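**Magagula to open second furniture repair counter in May**

Magagula, the furniture repair and resale shop on the east side, will open a second counter in May inside the former Kamel shoe warehouse. The new space will take in tables, desks and shelving from homes and small offices, and will sell repaired pieces from the front room.

The company has signed a lease for 1,950 square feet on the ground floor. Owner Chantelle Nkuna said the current shop has been turning away large items for most of the past year.

"We can fit chairs and nightstands where we are now," Nkuna said. "A six-foot desk has to sit in the hallway, and then nobody can get to the stairs. People call, we tell them there's a wait, and the desk ends up on the curb."

Desks and tables made up more than half of the requests the shop declined last year, according to Nkuna. Many came from offices that had moved or cut back on floor space. Most needed only small repairs, such as a chipped edge, a loose leg or a water ring in the finish.

The Kamel building has a loading door at street level and a freight elevator that is not included in the lease. Work on the floor and lighting started last month. A spray room that was part of the first plan has been dropped after the landlord and the company could not agree on who would pay for the venting. Finishing work will stay at the original shop, and pieces will be moved between the two locations by van.
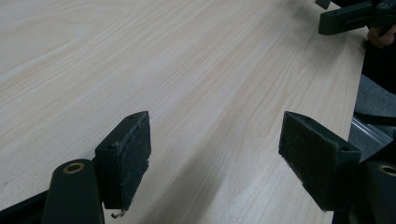
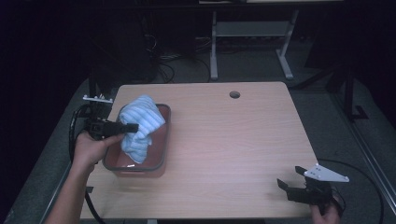
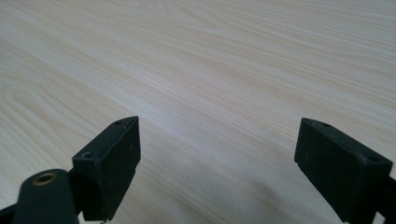 *Light wood tabletops. Tables and desks will be the main business at the new counter.*

Dede Agyeman, who has run the repair bench at the first shop for six years, will manage the new location. Four people will be hired to work under her, two of them part time. Applications are open now, and experience with wood is not required for the front counter jobs.

Agyeman said the bench will handle both solid wood and surfaced board. The two call for different repairs, and customers often do not know which they have. Solid wood can usually be sanded and refinished. A thin surface layer can be sanded through in a few seconds, so those pieces are filled, color matched and sealed.

"Look at the edge or underneath before you bring it in," Agyeman said. "If the grain on top doesn't carry on down the side, tell us that on the phone and we can give you a better price."

Prices at the new counter will match those at the first shop. Small surface repairs are charged by the spot, and leg and joint repairs by the hour. Customers will get a written estimate before any work begins, and there is no fee if they decide not to go ahead. Items left more than a month after a repair is finished may be put up for sale, a rule already in place at the first location.

The shop repaired and returned 700 pieces last year, not counting items it bought and resold. Nkuna expects the new space to raise that number but would not give a target.

Delivery will be handled by Fivon, a local van service that already does the shop's pickups. Lesego Molefe of Fivon said a second van would be added to the route once the new counter is open. Pickups on upper floors will need to be booked ahead, and customers in buildings without an elevator will pay an added charge.

Neighbors raised questions about parking at a public meeting on the lease. The loading door opens onto a narrow side street that is also used by the Clodero bakery, where trucks arrive before 7 a.m. Under an agreement between the two businesses, furniture vans will not use the street until 10 a.m.

Parveen Mridha, who lives across from the building, said she had no objection to the shop but wanted the morning limit put in writing. Nkuna said it had been added to the lease.

The original shop will remain open with its current hours. It will close for two days before the May opening so that tools and stock can be moved. Repairs that are due during those days will be ready the following week, and customers affected will get a call.

The new counter will be open from 10 a.m. to 6 p.m. Drop-offs of large items will end at 5 p.m. Customers who were turned away in the past year can ask to be placed on the early booking list by calling the first shop.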